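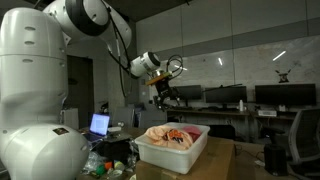
Arm by the cloth bin, gripper empty, laptop up behind.

Sunday, arvo. Only me in, so I got a decent run at the grasp planner without anyone wanting the arm.

Picking up from Hayley's note: the planner keeps choosing grasps on the printed part of the peach cloth. I reckon it's the segmentation. The orange and black graphic comes back as its own object, so we get a lovely confident grasp centred on the lettering and it's the flattest bit of fabric in the whole bin. Turned the colour weighting right down and let depth do most of the work. Much happier! It goes for the folds now.

Ran 30 plans in dry-run mode (no closing, just approach and hover). 18 landed on a proper ridge. Most of the rest were the pinkish-red piece in the back corner, where the approach comes in too close to the rim and the collision check bins it – fair enough, but then it retries the same pose until the timeout. That's a bug in my retry loop, not Ryan's checker. Sorry Ryan, I did blame you for a bit.

Bumped the timeout to 400 ms so it at least gives up sooner, and added a wee tilt to the second attempt. Haven't tested the tilt properly.

Also the bin rim is see-through enough that the depth goes patchy along it. Fudged it with a fixed box in the planning world for now. If anyone shifts the bin, redo the box!! The numbers are in the Devasum config, line 122.

Next: tilt test, then log rejected poses somewhere Maureen can plot them. Ask Pauline whether the wrist cable limits are still the old ones.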